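4. Setting Up Your First Debate in Clurnix

1. Open Clurnix and choose New Question. "Is lying ever right?" fits. Your full views on Kant don't: the box holds 200 characters.

2. Pick a side. You may switch later, as most philosophers do, but the change log keeps your old opinion.

Note: Undecided is a side. It has the longest menu. 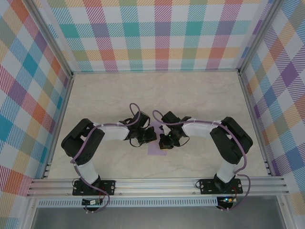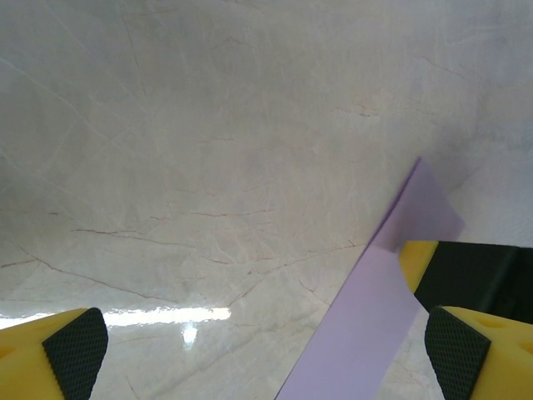 3. Add up to 400 words of argument, then press Submit.

Caution: Submit can't be undone. Neither can free will, if you pick the Determinist template.

4. Invite an opponent. If none replies, Clurnix assigns Dinsa, the built-in skeptic, who doubts that you exist and will ask for proof at sign-in.

Error 633 means your conclusion is also your first premise. Rewrite one of them.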